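Stop comparing grippers on cubes

I have read too many gripper comparisons this year and nearly all of them use the same object. A foam cube. Sometimes a wooden one, painted, if the lab is feeling fancy. Then a table with success rates in it, and everybody's fingers score in the nineties, and you learn nothing you can use on a Tuesday or any other day.

So this is a complaint. Also a proposal, sort of, further down.

Background, quickly. I do evaluation work for Vulotlow, small outfit, we get asked to say which hand goes on which arm for people who pack things. The job that set me off was kit packing - medical supplies, sterile packets, syringes, gauze, tubing in bags. The client's shortlist had come from a comparison on Skirkico, the one everyone links to. Good tables. Nice charts. Cubes, all of it. A cube has two flat parallel faces and a known height. A gauze pack has whatever shape it had after the last thing that touched it.

And packets are where the fingers matter. Not payload, not the top closing speed on the data sheet. Whether the tip can get under or around a thing that is nearly flat, and whether the paper survives it. Duyên Tô said to me in September that she would trade the whole spec sheet for one honest video of a hand trying to pick up a sachet from a tray floor. I argued at the time. I was wrong, fine.

Same arm type, trays, bins, packets.
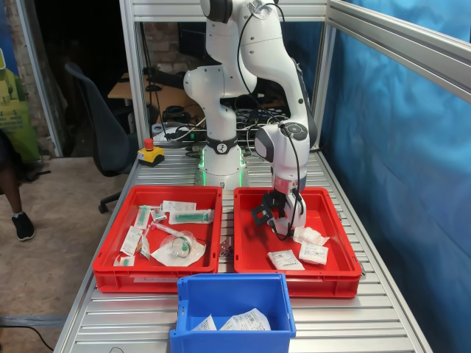
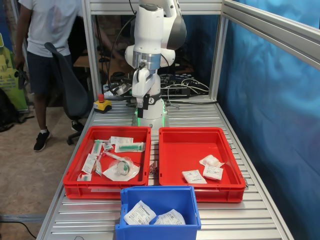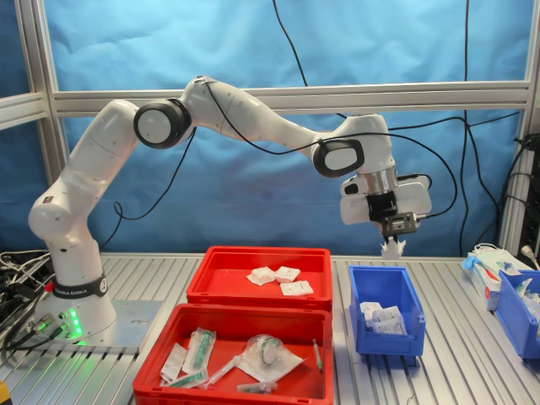 My own bench rules got rewritten after that job, and they are short. Rule one is that the test objects are the customer's objects, in the customer's wrappers, and you don't get to iron them. If the packet is crumpled it goes in crumpled. A hand holding a little white packet with the corners all sticking out under the fingertips, like in the last picture, is a result I can work with, because now I can ask the real questions. Did the seal get creased. Does it let go cleanly over the bin or does it hang on one fingertip. Will the label still scan. None of those is in the tables and all of them come up in the first client meeting.

Rule two, clutter counts. A tray with three packets spread out and a tray full of syringes lying every which way are two different tests and should be two different numbers. I keep seeing them averaged. Please stop averaging them. A hand with narrow fingers can look mediocre on the easy tray and then walk away with it on the crowded one, and the average hides exactly that. Morven Baxter at Slanina disagrees with me here, she thinks clutter is a planning and camera problem and shouldn't be charged to the gripper. Half right. But the planner has to live with the fingers it's given, and wide open fingers need room on both sides of the thing. No room, no grasp, doesnt matter how clever the planner was.

Rule three. 30 tries per object, minimum, and the failures get written up by type. Missed it. Pinched two. Dropped on the way. Tore the wrapper. "Failed" is not a type! I got a report last month with 11 failures in it and not one word on what any of them were. Eleven. You could have a bad fingertip or a bad camera calibration or a loose bolt in there and the number would look the same.

Someone will say suction. Yes, I know. Suction is great on smooth film and much less great on wrinkled paper, and if you are going to tell me to use suction, then run the suction cup on the same crumpled packets with the same 30 tries and send me that. I'd read it tonight. What I get instead is a cup lifting a flat box lid.

The pushback I hear most is repeatability. Cubes are repeatable, packets arent, so how do you compare across labs. It's a fair point and the people making it are serious. But the packets themselves can be bought. Agree on five of them, common ones, write down how they get tipped into the tray, publish the mess along with the scores. Naltadeo has started doing something close to this for its own fingertips, and their numbers look worse than everyone else's as a result, and I trust them more than everyone else's.

If you're buying right now and can't wait for the field to sort itself out - mail the vendor a box of your actual stuff. Ask for the whole session on video, uncut, drops included. Two of the last five I asked said no. They are off my list, and the client was ok with that once I explained why.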